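Filed under: Community / Neighborhood List
1 min read

Hi all,

Danai Pappas wrote:
> Does anyone know if the candlelight walk for Coach Damasceno
> is still on? My kids heard it got moved to the Skolport lot.

Yes, still on! It did move (the track gate gets locked early in October), so we're meeting at the Skolport lot at 7 and walking over to the field together. Reto Eberhard is bringing the candles, and he says he has up to 1000, which sounds like a lot until you remember how many kids Wagner coached.

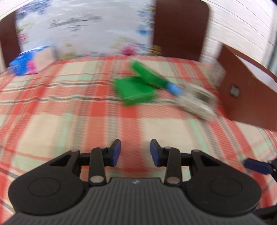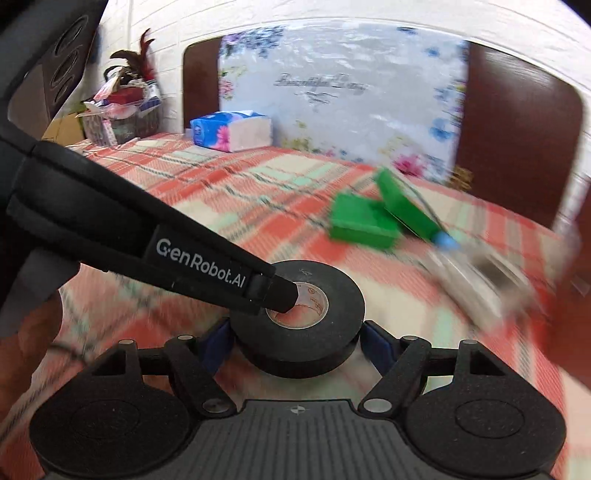 Plaid blanket in the first, two rolls of black tape in the second.

The family has asked for no flowers, but cards are welcome and Notburga will have a box for them. The team is wearing his old number 5 on their sleeves, and if your kid wants one too just write me before supper. Parking is tight, so carpool if you can. Oh, and the choir is singing two songs and not three, sorry for the mix-up in my last message!

Elfriede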